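Category: Premises / Walkrounds and Checks

Celtton Workshop, ground floor: tables and worktops
Checked by Ro-un Ki, 18 June 2022

Marks are OK, FIX or WATCH. Comments are mine and can be argued with, preferably in writing and preferably by someone who has wiped a table this year.

1. Legs and feet: OK
All tables stand level except the one by the Liao cabinet, which has been propped on a folded Soltari delivery note for as long as I have worked here. The note is doing a decent job. I have marked the table OK and the note WATCH.

2. Edges and corners: FIX
Corner cap missing on table 3. It was reported in December and the report was filed with great care. The corner is at hip height, and anyone who walks past it with a tray will find it again. New caps come in packs far bigger than we need, so order one pack and we are set until retirement.

3. Underside: OK
No loose screws or brackets. Chewing gum on two tables, old enough to count as a fixture. Scraper is in the top drawer for whoever feels strongly.

4. Table surfaces: OK, with remarks
Look for cracks, chips, lifting and anything sticky. Run a flat palm across the whole top before you sign, as eyes are easily pleased. The pale tables are the awkward ones. They show every mark they have ever been given, and under even light you get faint scuffs and specks that look like dirt and then refuse to wipe off. Please stop attacking these with the green scourer. A scuff is a scuff. The scourer adds forty more and we all have to look at them.

What counts as a fail is a mark you can catch a fingernail in. A speck that comes off on the cloth is cleaning, and goes on the other sheet.

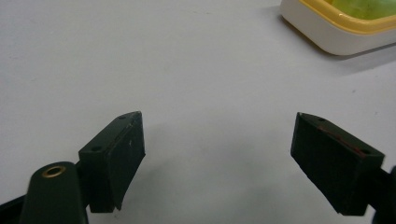
5. Containers left out on tables: WATCH
Plastic containers go back on the shelf at the end of a session. A container parked near a corner is one elbow away from the floor, and then it is my form to fill in. If it has to stay out, push it well in from the edge and put a name on it. "Mine" does not count as a name. I found that one twice.

6. Load: OK
The limit card says 92 kg per table, spread evenly. It does not say one person standing on it to reach the blind. There is a step stool for the blind. It is the thing everyone hangs their coat on.

7. Lighting over the tables: OK
All tubes working. The far end is dimmer in the afternoon and worth checking with a torch, held low so the light rakes across the top. Chips show up beautifully that way, and so does everything you meant to clean in spring.

8. Cables: FIX
One extension lead running across the gap between tables 2 and 3, taped down with what I believe is parcel tape. It has lifted in the middle. Use the rubber cover from the Rotura box, which was bought for precisely this and has never left the box.

9. Cleaning products: FIX
Spray bottle with no label on the window sill. It smells of lemon, and so do a lot of things I would not put on a worktop. Thrown out. If it was yours, I am sorry, but only in a general way.

10. Walkways: OK
Clear on the day. The gap behind the last table is 71 cm, fine for most of us and tight after the summer lunch. Chairs tucked in, bags under hooks.

11. Previous actions: WATCH
Corner cap: see item 2. Torch batteries: done. Quote for replacing the pale tables came back at 3,000 before delivery, and was met with a silence I took for a no. They will last if they are left alone — see remarks on scourers.

Result: pass, three items to fix. Next full check in December. Sign below once your own item is done, and only then. Last time all the signatures were in the same pen.

Contact the premises desk | © Celtton | Back to top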